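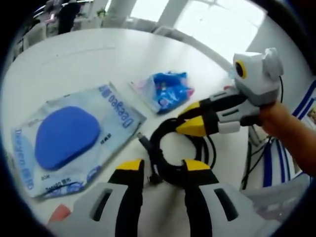 Ticket 2363
Product: Urkico network storage box, two-bay
Opened by: Unai Sepúlveda
Status: Open (was Resolved, reopened by customer)
Category: Connectivity — Slow transfer

Customer, first message

Copying from my desktop to the storage box crawls along at 11 megabytes a second. It used to do ten times that. I have a folder of scanned maps, 165 gigabytes, and the progress window says it will be done in a little over four hours. I bought this box in May on the strength of a page that promised "full gigabit performance in every home." My home would like some.

Before you ask: yes, I restarted it. Yes, I restarted the router. I also updated the firmware, which moved the Settings button to the other side of the menu and did nothing else I could detect.

Support, first reply

Thank you for reaching out to Drarnholm Support. Slow transfers are usually caused by wireless interference. Please move the storage box closer to your router and try again. We also recommend turning on Transfer Boost under Settings > Performance.

Customer

The box has no wireless. Neither does the desktop. Both are wired to the same switch, a Madberg eight-port. I don't see what interference has to do with it.

I did turn on Transfer Boost. Same folder, same 11 megabytes. What does it do? The help page says it "intelligently optimizes your data flow." I'd settle for one sentence on which setting it changes.

Support

Transfer Boost adjusts caching for a smoother experience. Since your issue continues, the drives may be getting old. Please run the full drive test and attach the report. Replacement drives can be ordered through the Sotomayor online store with your account discount.

Customer

Drive test ran overnight and passed on both drives. Report attached. I am not ordering drives.

I also copied a file from one shared folder to another using the box's own file manager, so nothing went over the network. It ran at well over 100 megabytes a second. Doesn't that rule out the drives? I'd like this passed to someone who will read the numbers.

Support — moved to second level

Hello Unai. I've read through the ticket. I agree the drives look fine, and please leave Transfer Boost off while we test.

A steady 11 megabytes a second is close to the ceiling of a 100 megabit link. Could you check what speed each end has settled on? On the box it's under Status > Network. On the desktop, look at the properties of the wired connection. The port lights on the switch should tell you as well, usually green for gigabit and amber for anything slower, but check the sticker on the bottom because makers don't agree on this.

Customer

Box says 1000. Desktop says 100. The light for the desktop port is amber and the others are green.

I'm not convinced that's the cause, only that it's the first useful thing I've been told here. The desktop has been on that port for 3 years.

Support, second level

Understood. Please change one thing at a time and write down the speed after each change:

Move the desktop to a different port on the switch, same cable.
Put the original port back and use a different cable.
In the desktop's network adapter settings, check that speed is set to auto-negotiate and hasn't been fixed at 100.

Gigabit needs all four pairs in the cable. With one bad pair, many adapters drop to 100 and carry on without a warning.

Customer

Different port, same cable: 100.
Original port, different cable: 1000. Light went green.
Adapter was on auto the whole time.

Copied 3000 scans as a test and it held at 108 megabytes a second.

Support — status changed to Resolved

We're happy Transfer Boost solved your issue! Please rate your experience.

Customer — ticket reopened

Transfer Boost is off. It was a cable. Please correct the resolution note so the next person who searches for this doesn't get told to buy drives. I'm also holding off on calling it fixed until the speed has stayed up for a couple of weeks. I put the old cable back for one run to be sure and it went straight to 100 again, so the evidence is decent, but I've been told "resolved" once already.

Support, second level

Fair point. Resolution note changed to "Link speed dropped to 100, cable replaced." Leaving the ticket open pending your confirmation.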